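Belline tableware – care and ordering FAQ

Can Belline bowls go in the dishwasher?
Yes, on the top rack. Coloured glazes dull sooner with harsh detergent.

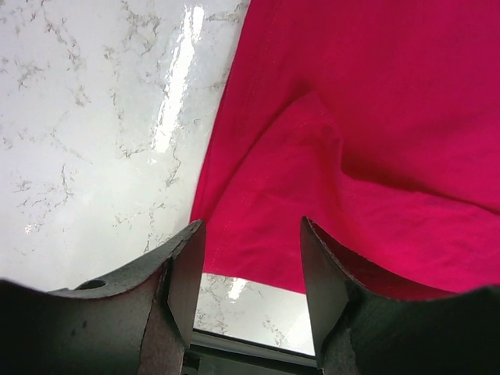 Matte pieces should be washed by hand.

Is the stoneware oven safe?
Up to 200 °C. Do not move a piece straight from the fridge to the oven.

What size is the Arthur mug?
30 cL, sold singly or in boxes of 6.

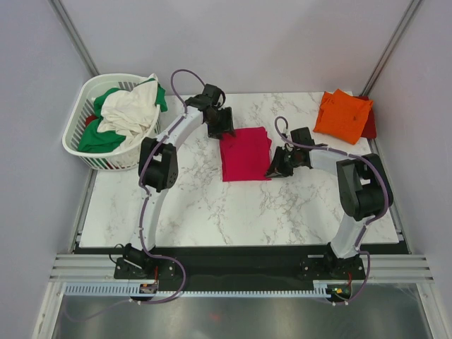
The Clelotow mug has the same capacity – only the handle differs.

Can I return an order?
Within 30 days, unused and in the original box.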